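The Saint of Small Drawers

Zdenka Dervishi would like you to know that she is not a witch. She has been asked by two customs officers, one landlord and a man who came to fix the boiler, and she has given all of them the same answer, which is that she makes devotional objects for religions that haven't got around to existing yet.

Her new show, Clultance, opens at the Skadus gallery in October. The title is a word she woke up with. She has declined to define it for the press release, the wall text or her mother.

I went to see her in the studio on a hot afternoon, carrying a bag of plums because I had read somewhere that one shouldn't visit an altar empty-handed. She ate three of them while explaining that there was no altar. There are, however, 40 reliquaries, each small enough to hold in two hands, and each dedicated to a minor household power. One is for the spirit that lives in the gap behind the stove. One is for whatever takes the good scissors. The largest honors an entity in charge of letters you meant to answer, and it is stuffed so full that the lid won't close.

They are funny for as long as it takes to pick one up. Then you notice the weight (she pours lead into the bases) and the smell, which is beeswax and something like a wet church, and the joke goes a bit quiet. Inside the scissors reliquary is a strip of linen stitched with a prayer in red thread. I asked her to translate it. "It says please," she said.

Dervishi came to this by way of bookkeeping. For five years she did the accounts for Stedia, a firm that imported bathroom tile, and she still talks about art in terms of what is owed and to whom. Folk magic, in her telling, is mostly invoicing. You leave the milk out, the house doesn't burn down, everybody's paid up until spring. The trouble starts when people stop keeping records.

So she keeps records. Alongside the reliquaries runs a ledger of household bargains she has been collecting from neighbors, cousins, strangers on trains and, in one productive case, a dentist. It now has 3,796 entries. Some are a line long: never thank the person who gives you a plant. Others go on for pages and involve a goose.
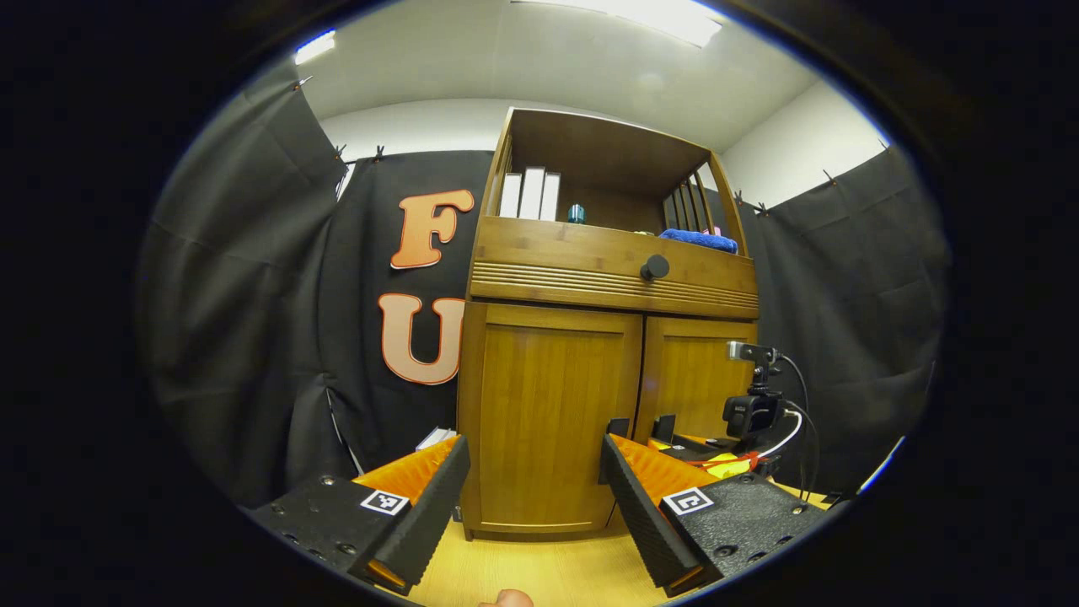
Cabinet with open shelf, drawer and paneled doors.

The ledger will be shown in full at Skadus, printed on one continuous roll and fed through the gallery ceiling, a plan that has already caused a lively exchange of emails about fire regulations. Visitors can add to it. Dervishi expects a good deal of nonsense and says she will file it with the rest, having never found a reliable way to tell the two apart.

There was a time when occult art meant a certain amount of velvet. You went down some stairs, somebody had drawn a goat, and a drone played from a speaker you couldn't find. I say this with affection, having bought the goat. But the current crop of artists working with magic seems more interested in the kitchen than the crypt, and Dervishi's work sits comfortably near the breadbox. Her demons are tired. They have jobs.

Not everyone approves. The critic at Vukčević, a quarterly so serious it has no pictures, called her last exhibition "a gift shop for the afterlife." She had it printed on the tote bags. They sold out, and she entered the proceeds in the ledger under Offerings Received, which struck me as either very devout or very rude.

What she won't discuss is whether any of it works. I tried several times, from several angles. She talked about lead prices. She talked about a cousin's divorce. Eventually she got up and went to the shelf by the door, came back with a reliquary the size of a sugar bowl, and told me it was for people who ask too many questions on someone else's time. It was a loan, she was clear about that, and I'd be expected to bring it back before the opening with something inside.

It's on my desk now. I have so far put in a paper clip, a bus ticket and a plum stone, and none of them seems right. My scissors have been missing since the day after the visit, and I've written to ask if the two departments are connected. She replied with a single line, asking me to note the date I last saw them and whether I had ever said please.

Clultance runs through the end of October at Skadus. Admission is free, though there is a bowl.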